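Comparing Two Gripper Types on a Shared Two-Arm Cell
Speaker notes, Pemholm Automation Forum, afternoon session
Speaker: Mattes Diekmann, Mutside Laboratory for Applied Handling

Opening (slide 1)

Good afternoon, and thank you to the organizers for the invitation. My name is Mattes Diekmann, and I am responsible for end-of-arm equipment at the Mutside Laboratory. Today I will present the results of a comparison between two grippers, the Bhardwaj parallel-jaw unit and the Flendex compliant finger set. The comparison was requested by our partner libraries, who wish to know which of the two should be specified for small book-handling cells.

Pause for the chair to confirm that the slides are visible at the back.

Scope of the work (slide 2)

The laboratory was asked to consider book handling only. Boxes, media cases and loose paper were excluded at the start and remain excluded. We were also asked to keep to low-cost arms, because the libraries concerned do not have the budget for industrial equipment. The ceiling for one gripper, with mounting parts, was set at 3,000 dollars. Both candidates came in under it.

Please note for the audience that the laboratory has no commercial interest in either supplier. Both sets were bought through the normal purchasing process.

Test plan (slide 3)

Every gripper was put through 22 trials on each task. The tasks were:

Lifting a closed paperback from a flat mat.
Separating the upper book of a stack of 2 from the lower one.
Placing a book on a shelf board without moving what is already there.
Standing a book upright and releasing it.

The arms, the controller and the control rate were held constant. The operator was also the same throughout, working by teleoperation. Autonomous runs are planned, and I will come to them in the final section. If a question about learned policies is raised here, ask that it be kept until the end.

A trial was counted as successful if the book reached its target and was released without a second grasp. Bent covers were recorded separately. Members of the working group did not agree on whether a bent cover should count as a failure, and the report gives the figures both ways.

Results for the flat lift (slide 4)

The Bhardwaj unit completed 19 of 22 trials. The Flendex set completed all 22. The three failures all took place with thin paperbacks, where the lower jaw could not get under the cover and pushed the book along the mat.

Do not rush this slide. At the rehearsal in January, several colleagues read the chart the wrong way around, and the axis has been relabeled.

Results for stack separation (slide 5)

In this task the order was reversed. The soft fingers of the Flendex set tend to wrap around the edges of both books and bring the lower one along. The Bhardwaj jaws are narrow and stiff, and a careful operator can place a tip at the line between two covers. Time per trial was also shorter with the stiff jaws, although the operator reported that the work was more tiring.

Glossy covers were harder for both candidates. Rubber tip pads improved the matter for the Bhardwaj unit and are now fitted as standard in our laboratory. The pads wear and should be inspected at the beginning of each shift.

Cameras (slide 6)

Each arm carries a camera at the wrist, and a fixed camera covers the whole cell. We tried the trials with the wrist views alone and with all views together. The operator strongly preferred the full set. With the wrist view alone, the shelf boards are lost from sight during the final approach, and the operator has to rely on memory.

The cell (slides 7 and 8)

Show both slides before speaking.
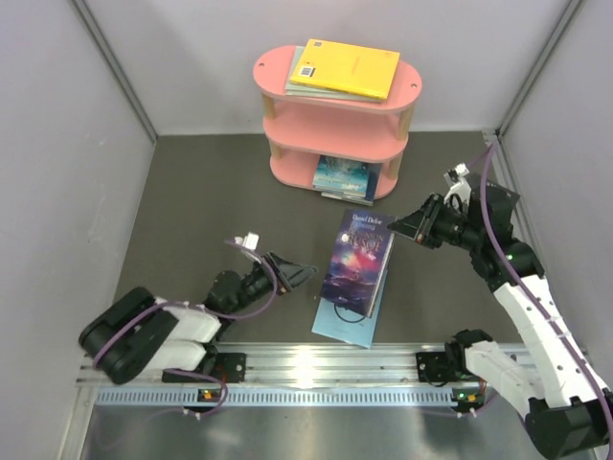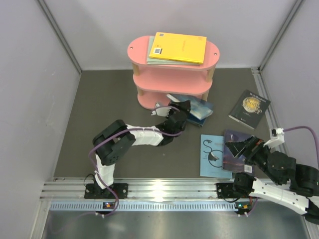
The choice of a gripper for this kind of work depends heavily on how the books are presented to it, and the libraries should settle that question before they place an order. A book lying flat offers the jaws only a thin edge, and the approach must be low and nearly level with the mat. A book that leans on another gives the jaws a free edge to close on. On slide 7 the copy of Robinson Crusoe is propped in this way on a light blue book, and both grippers are directed toward it. Slide 8 shows a less favorable arrangement at the shelf, where the left gripper meets the side of a blue-and-white book that lies partly on the bottom board and partly over the floor. Our advice is to leave clear space in front of the lowest board wherever the furniture allows it.

Recommendations (slide 9)

For cells that mainly lift single books from a flat surface, the laboratory recommends the Flendex set. For cells that sort stacks, it recommends the Bhardwaj unit with rubber tip pads. Mixed cells may fit one of each, provided that the operator is trained on both. Cable routing should be checked again after any change of gripper, with the arm moved slowly through its full reach.

Next steps (slide 10)

The autonomous runs will use the same tasks and the same books. Hardcover volumes will be added afterward. Libraries that wish to send sample books for the next round should contact the Mutside office, which will supply the labeling form.

Take questions. The full tables are in the handout at the door.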